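Flevdale Handling Study - Progress Report, Equipment Phase
Period ending September

We are past the halfway mark on purchasing and I am very happy to say the money is going further than we planned! The hand-held grippers were the first big line in the budget, and buying those before committing to any arms was the right call. We now know which finger pads we want, how wide the jaws need to open, and what we can leave off the arm quote completely.

Two suppliers are still in the running for the arms. Kaltance has the shorter lead time (8 weeks) and includes spare pads. Fastari comes in $3,000 lower for the pair, but charges separately for mounting plates and the second controller, so the gap shrinks quickly once everything is on one sheet. I have asked both for a revised quote with the same parts list.

Meanwhile the packing and unpacking work goes on with two grippers at a time. Soft goods are the part I get most excited about - a plush toy or a crocheted flower gives under the pads in a way a bottle never will, and that tells us a lot about how much grip force we should be paying for. 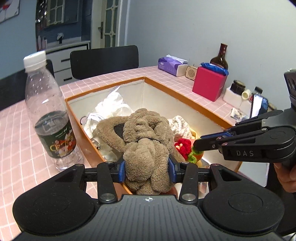
Éabha Egan asked whether we should hold back the second arm until the Cowie test bench is signed off, and put the difference into spare parts now. Her worry is that a single broken linkage could stop us for weeks, and she would like at least one full spare set on the shelf before anything larger is ordered.

I think she is right about the spares. Replacement pads are $169 a set, and I would like to order 15 sets out of the current allocation, with linkages to follow. I would still prefer to buy both arms together, though, because the two-handed tasks are the heart of the study and the paired price is so much better.

Needed from you before the next order goes out:
Approval to move the spares forward from the spring budget
A yes or no on buying the arms as a pair
The account code for shipping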